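4. Collecting and entering leaf samples

Jemora compares leaf results with the yield of the same block, so samples and harvest weights must carry the same block code. Set up your blocks (section 3) before you start.

4.1 Taking the sample

1. Open the block in Jemora and print the walking route. The route crosses every second row and skips the end vines.

2. Sample at full flowering or at the start of color change. Pick one stage and keep to it from year to year.

3. Take the leaf opposite the first cluster, with its stalk. Do not mix blades and whole leaves in one bag.

4. Write the block code, variety and rootstock on the paper bag in pencil.

Caution: Wait at least 11 days after a foliar spray. Residues of zinc, copper or manganese on the leaf will raise the result, and Jemora cannot correct for this.

5. Keep the bags open in the shade and deliver them the same day. If you can't, refrigerate them overnight – do not freeze.
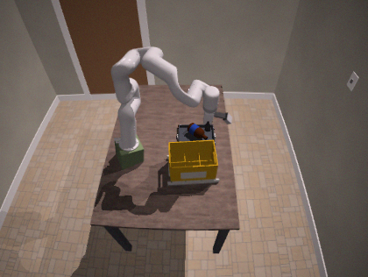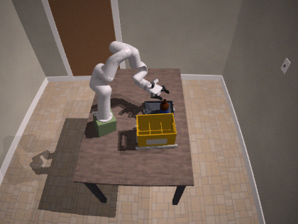
4.2 Entering lab results

1. Go to Results > New and choose the block code.

2. Enter the macronutrients in g/kg and the micronutrients in mg/kg. If your lab reports percent, multiply by 10 before entering macronutrients.

3. Leave a field blank if the element was not tested. A zero is read as a measured value and will distort the balance index.

4. Add the yield in kg per block. For example, enter 1226 for a harvest of 1,226 kg, with no comma.

5. Select Save, then Check. Values outside the expected range turn orange.

Note: The reference bands stay gray until the variety has 7 complete records. Records without a yield are stored but are not used for the bands.

To change the bands by hand, see section 6.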